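Clisedmont robotics club, open afternoon - my notes
Posted in Visits, February | 2 comments

Back from Clisedmont, feet sore, writing this before I forget it all. Short version: go if you get the chance. Long version below.

Got there at 2 pm, wrong bus, walked the last bit from Costgate. Door was open, coats on a pile, somebody handed me a program sheet with the Womorex qualifying rules on the back. Tea. Good cake (orange, I think, went fast).

First hour was talks. Benedicta Quartey on the season so far. The club wants 1000 recorded runs of the table-setting task before the Womorex round closes, and they have 300. Tight. She did not look worried, everyone else did. Each run is one person, two hand-held grippers, one job from start to finish. The runs go off to train the arm, which stays over at the Sepúlveda workshop and wasn't there for us to see. Bit of a shame but ok.

Then hands on, which is what I came for. The task this month is cutlery: chopsticks and spoons, holder on the table, everything ends up standing in it. Sounds like nothing. Try it with two foam-padded fingers. 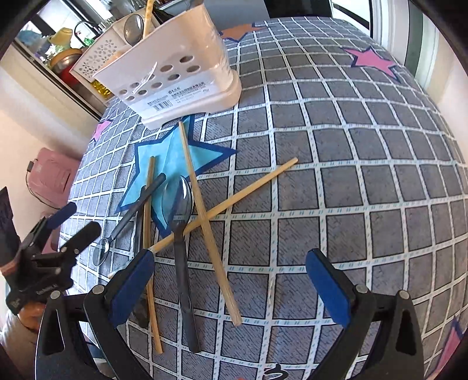 Start with the spoons, Kerttu Ruotsalainen told us, the sticks roll when you nudge them and then you chase them over half the table. Domingo Lucero disagreed, loudly, sticks first while the holder still has room. They have argued this since the autumn apparently. No rule on it in the sheet so both ways count.

My turn. Two goes. First one I closed too early and pinched cloth, had to start over. Second go better, got a chopstick up by the middle, then it swung round and I couldn't get the end over the rim. You have to take it nearer the top. Iara Villalba showed me, slow, wrist turned a little before closing. Obvious once you see it done. She has 70 runs to her name and it shows.

Things I wrote down while waiting:
- clear spoons are hard to see on the recordings, dark ones less so
- lay the pile out differently every time, no tidy rows
- a dropped piece is fine, keep going, dont restart
- second gripper can steady the holder, allowed under the rules

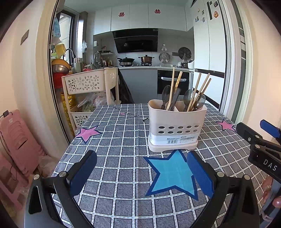 Holder, chopsticks and spoons at the practice table, Clisedmont.

Asked Lorena Insaurralde about money. Club fee covers the foam pads and not much more, they wear out quicker than you'd expect. Next target is 200 more runs by the end of the month, then they switch task. Folding napkins, maybe. There was some groaning at that.

Missed the last talk, had to get the bus (right one this time). Would of liked to hear the bit on scoring. If anyone took notes on that please send them over, same adress as always. Next visit is Costgate, evening session, starts 6 pm, bring your own mug.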